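Das Glas

Annapurna Pisharody hatte das Glas aus Punholm mitgebracht, in einem Pullover, auf dem Schoß, die ganze Fahrt nach Stotport. Ihre Mutter hatte darin 33 Jahre lang die Knöpfe aufgehoben. Jetzt gehörte es ihr, und sie wollte nicht, dass es noch einmal herunterfiel.

Der Tisch war lang und aus Holz. Sie wischte mit der Hand darüber und holte das Klebeband aus der Tasche.
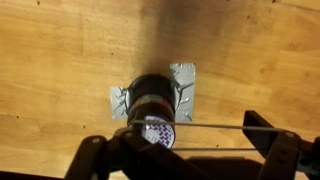
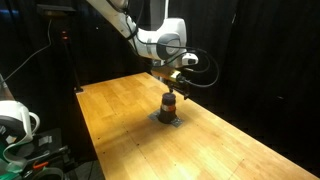

Auf dem Tisch, im August.

Hubáček kam gegen 6 Uhr und behielt die Jacke an.

"Du hast es festgeklebt", sagte er.

"Ja."

"Mit Klebeband."

"Es hält."

Er beugte sich über den Deckel und betrachtete das lila Muster. Dann fragte er, was es wert sei. Ein Händler bei Bromus habe ihr 30 geboten, sagte sie, für das Glas ohne Knöpfe. Die Knöpfe habe er gar nicht sehen wollen.

"Und wie viele sind es?"

"260. Meine Mutter hat sie jeden Winter gezählt."

Er nickte. Er hatte ihre Mutter nur einmal getroffen, an einem Freitag, und sie hatte ihm wortlos einen Knopf an den Mantel genäht, während er ihn noch trug. Der Knopf war zu groß gewesen und blau. Er hatte ihn nie ausgetauscht - den Mantel gab es noch, er hing bei ihm im Flur.

"Soll ich ihn zurückgeben?", fragte er.

Annapurna dachte nach. Sie strich mit dem Daumen über das Holz.

"Nein", sagte sie. "Den hat sie nicht mitgezählt."

Hubáček zog die Jacke aus und fragte, ob es Tee gebe. Sie ging in die Küche und stellte Wasser auf.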